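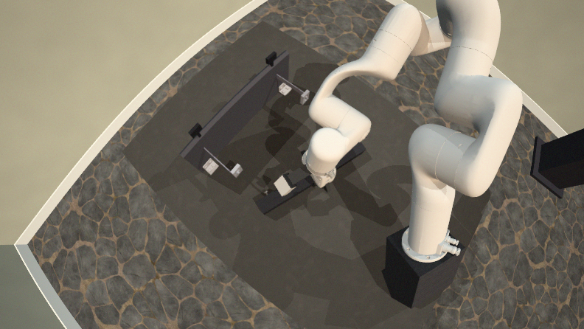 Jarrah McPhee

Okay so my brother-in-law asked me at dinner when he can buy a robot that puts away laundry, and I gave him such a long answer that his food got cold. You get the long answer too. Thread!

Background for new people: I do simulation work at Evomel, small shop, we try to get robot arms to do the boring jobs on a workbench. Pick this up, hold it, put it over there, do it again until lunch. I do most of it on a screen before anybody lets me near real hardware.

So can machines do chores yet? My answer is "some of one chore, in one room, if you set the room up first." He did not love that.

Look at how little is on that mat. One white arm, one upright panel with a couple of white fixtures sticking out of it, one long black piece lying under the gripper with a small white bit on it. That is a TIDY bench. My kitchen counter has more going on inside the fruit bowl.

And it's still hard! I've run 1769 tries on variations of this bench since the spring. The early ones were awful. The arm would come down a little bit crooked, nudge the thing it was supposed to grab, and then very confidently close its fingers on air and carry the air to where it was going.

The confidence is what gets me. A toddler who misses the cup looks at the cup. My arm finished the whole routine with nothing in its hand and parked itself like it had done a great job.

Kjell Sundqvist (sits across from me, used to run a real assembly line) watched one of those and said "I've worked with that guy."

The fix was boring. Check the grip before you lift. Check it again after. If you've got nothing, go back and look. I wrote four versions of that and the fourth one is the one that stuck.

Somebody in the replies is already typing "but factories have had robot arms forever." Yes! They have! Welding, painting, stacking boxes, all great. Those arms do the same move in the same spot with the part held exactly where it was last time. Take away the "exactly where it was last time" and you've got my job.

A house is nothing but things that aren't where they were last time. Ask anybody who lives with a seven year old.

I was going to stop here but people had questions, so second batch coming.
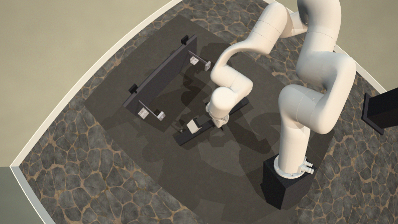

Part two, in which I answer the dishwasher people

Wow, there are a lot of dishwasher people.

Okay. Loading a dishwasher is a nasty one. Plates are slick, forks tangle, glasses are clear (cameras hate clear), and the bottom rack rolls away when you push on it. Plus every household has one person who reloads it after the other person. I'm not training a robot to survive that marriage.

Wiremu Katene asked why the gripper in my sims spends so long hanging over the part before it does anything. Good eye! Some of that is me being a chicken. I slowed the last bit of the approach way down, and the misses dropped so much that I left it. I could probably speed it up again. I keep saying next week.

You can see how close it gets, too. The fingertips are just above that long black piece, and the little white angled part is right there next to them, so a sloppy approach has something to bump into. Then if you swing left there's the panel. I spend way more time thinking about what the arm shouldn't touch than what it should.

Same thing at home, when you think about it. Picking up a sock is easy-ish. Picking up a sock from beside a floor lamp, with a cat on the sock, is a different day.

"Does the cobblestone floor matter?" No, lol. It's just the floor. I've gotten fond of it. Corey Pomare calls it the castle.

"How long does one go take?" In the sim, whatever I want, I can run 300 of them while I eat a sandwich. In real life you have to reset the bench by hand after every single one, and that's how I lost a whole afternoon to 20 tries and a dropped screw.

Which brings me to the thing I'd tell my brother-in-law if he were still listening. The sim is where it learns to be less terrible. The real bench is where you find out the sim had the friction wrong. Mine had the friction wrong. Parts that sat nice and still on my screen went skating off when the real fingers brushed them.

Shayne Mudgway wants to know about folding towels. Shayne, I love you, no. Cloth is the worst. A stiff little bracket has one shape. A towel has every shape. I've seen some nice towel-folding clips and I'd want to see the tries they didn't post.

(I would also not post my other tries.)

What I think comes first: dull stuff on a bench. Feeding parts into a jig, sorting hardware into bins, holding the end of something while a person does the clever bit. Shops can bolt things down and keep kids out, and they'll put up with a machine that's slow as long as it keeps going. My money's on the shop floor a good long while before the laundry room.

Going to bed, more when I'm up at the other site.
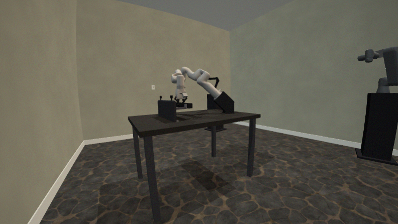

Uson, July

Hi, back! Got some time before the Vuso demo so let me finish this.

Pulled the view way back so you can see the whole setup, table legs and all. A few of you thought the arm was sitting on the floor. Nope, table. There are other arms in the room too, the gray one on the tall pedestal over at the right and a skinny black one behind the table. The white one's the one I've been going on about.

I like the side view for catching height mistakes. From up top everything looks lined up and you feel like a genius. Then you go around to the side and there's a gap between the black piece and the tabletop you'd never have spotted. I check both now, every time, before I brag to anybody.

Update on the grip checking: still the best thing I did all year, and it's like a dozen lines. Kjell is insufferable about it because he suggested it first. He did. Fine. It's in writing now, Kjell.

Things I've changed my mind on since the start of this thread: I was too gloomy about sorting. If the parts are stiff and you've got decent light, I'd trust an arm with sorting today, with a person nearby to hit stop.

Things I have not changed my mind on: towels.

And if you want one small test for the next home robot video you see, watch what happens when it drops something. If it notices, I'm interested. If the clip cuts away right then, well, I've made that clip.

Brother-in-law has since bought a second laundry basket. Okay, they're calling me in, wish me luck. I'll get to the vacuum questions tonight if my phone holds out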